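16 Feb 2023
Enddale building, basement, pump room

Continued from last entry. The question is still why the night consumption of water is higher than what the tenants use. The main meter read 3692 this morning before anybody opened a tap upstairs. I will read it again tomorrow at the same time and write both numbers on the same line, so we don't mix them like in the last notebook.

I started with the old drawings. The set we have is from 1972 and the ink is very pale. The drawing shows one riser on the north side. In reality there are two, and the second one goes behind the laundry room and I could not follow it more. Somebody added it later and did not draw it. Gallegos did the pipe work for the last renovation, so I wrote them an email and asked if they keep any sketch of this. No answer yet.

Then I closed the valve to the garden line. It is stiff, please use the long key and turn slowly. With the garden line closed I waited and looked at the small red wheel on the meter. It was still moving, a little slower than before I think, but I did not measure it, so this is only my impression.

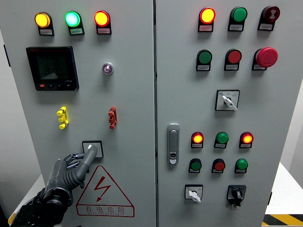 Control cabinet, both doors closed. The three pilot lights in the top row of the left door are on.

After lunch I put dye tablets in the toilet tanks on the ground floor. Two of them showed color in the bowl after 15 minutes. The flappers are hard like old plastic. I ordered new ones from Prolto, and they say delivery in 5 days. I took the same model as we used in the Cilton building, where they fit without cutting the chain.

I don't believe two toilets explain everything. From my bucket test I calculate around 200 liters per night for both together, and the difference we are looking for is bigger. So there must be one more place.

Things to do:
- check the softener, if it regenerates more often than the setting says
- listen to the second riser with the rod when the building is quiet
- replace flappers when they come, then repeat the dye
- ask the office for the water bills until March of last year, I only have the newer ones

Note for colleagues: I left the garden valve closed and hung a tag on it. Please do not open it before I have the next reading. The bucket with the tape mark is mine for measuring, please do not use it for mopping.

Open question: does the meter itself count correctly at low flow? I don't know how to test this without taking it out.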